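Bon. Le chat est diabétique. Fil, parce que j'ai besoin d'en parler à des gens qui ne sont pas le chat.

1/ Evon a 8 ans, un poil superbe et une opinion sur tout. En novembre il s'est mis à vider sa gamelle d'eau comme un plombier un lundi matin. J'ai cru à une lubie. Il en a eu d'autres.

2/ La véto, elle, a cru à une prise de sang. Glycémie indécente. 108 euros la consultation, analyses comprises, et un sermon gratuit sur les croquettes.

3/ Me voilà donc infirmier à domicile. Deux piqûres par jour, à douze heures d'intervalle, dimanche compris. J'ai 41 ans et je rentre de soirée à 20 h pour un chat.

4/ La première injection a mobilisé deux adultes, une serviette et du pâté. Evon a mangé le pâté. La serviette est à jeter.

5/ Mon voisin Tarcísio Bezerra, qui élève des canaris, m'a expliqué que je tenais mal la peau du cou. Il n'a jamais eu de chat. Il avait raison, ce qui m'a gâché la journée.

6/ Depuis, 5 secondes chrono. Evon ne lève même plus la tête. Je le soupçonne de trouver le service un peu lent.

7/ Le vrai problème, c'est Šimek, l'autre chat, en parfaite santé, qui exige du pâté matin et soir au nom de l'égalité. Il a pris 60 grammes. On me dit que c'est dans la marge d'erreur de la balance. On ne l'a pas porté.

8/ Contrôle ven. 9 décembre, courbe de glycémie sur la journée. Evon sera à la clinique, moi au bureau à regarder mon téléphone toutes les quatre minutes en prétendant lire un tableur.

9/ Si les chiffres sont bons, on baisse la dose et on refait le point en janvier. Sinon on continue et je décline vos invitations à dîner. Pour certaines, ça m'arrange.

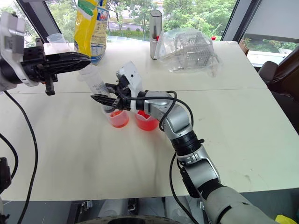
Seringue graduée, deux gobelets, liquide rouge orangé.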